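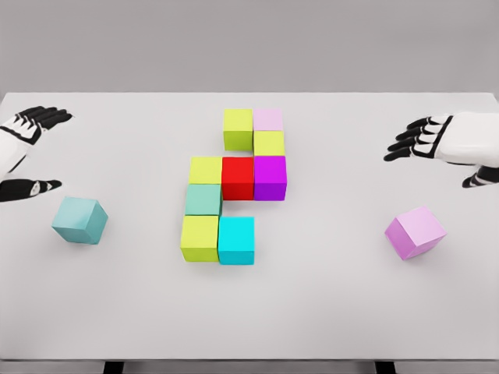 Coloured cubes on a pale tabletop, with a hand coming in from either side.

Sun 3 February

Well, I finally put the application in. Those of you who have been reading since the spring will know I've been humming and hawing over the trainee intake at Plattner for longer than is decent, and my sister had started leaving the room whenever I brought it up. So it's done, at twenty to eleven last night, in my dressing gown, with a cold cup of tea beside me and the cat sitting on my school transcripts.

I promised a few people in the comments that I'd write up how it went, so get comfortable (you know I can't do these things briefly).

The position is junior operations trainee, and they take people in at two sites, Stuteria and Grititz. You have to name a first preference and you can't change it afterwards. I went with Grititz, mostly for the train, although I'll admit the Stuteria office is much prettier and has that lovely bakery around the corner. It's a three-month probation and then, if they like you, a proper contract. There are 40 places. Last year they had 1289 applications, and I know this because I rang up and asked, and then rather wished I hadn't!

The form itself is not bad. It wants your personal details, your schooling, your work history with no gaps, and then a statement of no more than 300 words on why you want to join. Mine came out at three times that on the first go, which will surprise absolutely no one here. I cut the bit about my grandfather, then I put it back, then I cut half of it. In the end I think the half that stayed is the good half. He ran the weighbridge at Grornia most of his working life, and I spent a lot of my summers in that little hut learning to fill in dockets, and it seemed a fair thing to mention when you're applying for a job that is largely dockets.

The gaps were the hard part for me. I was home with Mum for the better part of a year and I'd never known how to put that on paper. I ended up emailing Balthasar Wyss, my old supervisor from the warehouse, and he wrote back the same evening with the kindest note. He told me to write "full-time family carer", give the dates, and leave it at that with no apology attached. So that's what I did. He also offered to be my second reference before I'd worked up the nerve to ask him. I had a little cry over that, I don't mind telling you.

A few practical things, for anyone thinking of having a go before the closing date:

Scan your certificates first. I left mine until last and the page logged me out while I was hunting for the cable, and I had to type my whole work history in again. Save your statement somewhere else too. The box on the form doesn't keep your paragraphs, so mine went in as one enormous lump, and I only noticed on the preview page.

Your references need a daytime phone number as well as an email. The form doesn't mention this until you press submit, and then it goes red all over and sends you back to the second page.

There's no fee. Somebody wrote to me last month saying a cousin had been asked to pay for "processing", and I checked this when I rang. Plattner doesn't charge anything at any stage, so please don't hand over your money to anyone who says otherwise.

The next step is a written test in March, for those who get that far. I'm told it's mostly arithmetic and reading comprehension, with a bit on workplace safety. I've dug out my old maths book and I've been doing a page at the kitchen table after supper, and my goodness, long division has gone clean out of my head. Percentages are coming back nicely, though. If any of you have sat the test in an earlier year and remember whether they let you bring a calculator, I would be so grateful to hear from you. The notice doesn't say, and I've already rung them twice and don't want to become a known voice on the line.

Otherwise it's been a quiet week. The rhubarb is stewed and in the freezer, and I owe several of you replies, which I'll get to tomorrow once I've found my good glasses.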